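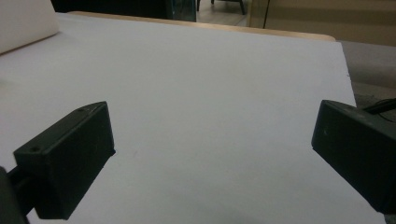

Our town library wants to stop lending things that are not books. The letter came in May, signed by Radosław Brzozowska, who is the new director in Cestholm, and it is a polite letter. It says that the lending room costs money, that the shelves are needed for study desks, and that people today can buy a cheap drill or a cheap tent without much trouble. I have read it many times, with the dictionary for two of the words, and I still disagree with almost every sentence.

For readers from other towns I should say what the lending room is. It is behind the children's section, where the newspapers were kept before. With the normal library card you can borrow a sewing machine, a cake pan, a ladder, a projector, snowshoes, board games, a tool for pulling weeds. According to the director's letter there are 580 objects, and last year they were lent 2865 times. He uses these numbers to show that the room is small. To me they show that the objects are working hard. My own ladder, when I still had one, was used maybe one time in a year, and in the winter I hit my knee on it every time I went to the basement.

When I moved here I had two suitcases and an apartment with nothing in it. I could not understand what people said to me at the bank, but I understood the lending room on the first visit, because you point at a thing and they give it to you. I borrowed a pot, an iron and a screwdriver. Larysa Chornovol, who worked at the desk then, wrote the return date on my hand when I had no paper. I learned the words "colander" and "extension cord" in that room. It is a strange way to learn a language, but those words I never forgot.

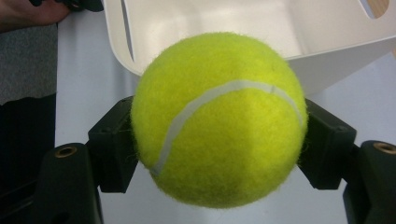
Sport is the part of the lending room that the letter does not mention at all, and for me it is the strongest argument. A child wants to try tennis. The parents do not know if this will be for ten years or for one weekend. In the sports store at Derside the racket for beginners is not so expensive, but then there are the shoes, the bag, and the second racket for the brother who is jealous. The ball is the cheap part. It is bright yellow-green felt with one white curved line going around it, and every dog in town has one. The rest of the equipment is what stops a family. In the lending room the rackets go out in spring and come back in fall, and some children continue and some do not, and no parent has to be angry about a racket in the closet.

The director could answer that a library is not a sports club. This is true. But it is also not a copy shop, not a heated waiting room and not an office for printing tax forms, and it has been all of these for many years without a letter.

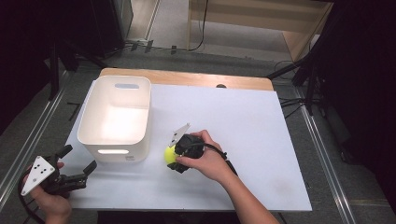 I want to be fair to the other side, also because I know some of them. Things break. The old pressure washer came back without its hose two times. Somebody has to clean the tents, and a wet tent in a closed bag is a terrible thing to open. A neighbor of mine thinks that people who pay taxes for books should get books, and she reads much more than I do, so I listen to her. She also asks why the town should take customers away from Zacharopoulos, the hardware store on the bridge. I asked in the store. They rent out a floor sander and a cement mixer, and the library has neither of them. They did not seem worried.

The money is a more serious question. Repairs and insurance must be paid from somewhere. I would accept a small yearly fee for the expensive objects, with the simple ones still free. I would also accept shorter opening hours – the room does not need to be open every evening. What I cannot accept is that a thing which works is closed because it is difficult to put in a table of costs.

And the study desks? There are 18 of them upstairs already. I go there most afternoons around four, and I always find a place by the window. If the students need more desks at exam time, the meeting room stands locked until seven, and the key is in the building.

The letter says that residents can send their opinion until the end of the month. I have sent mine, on paper, and I gave it to the desk together with a waffle iron that was due back.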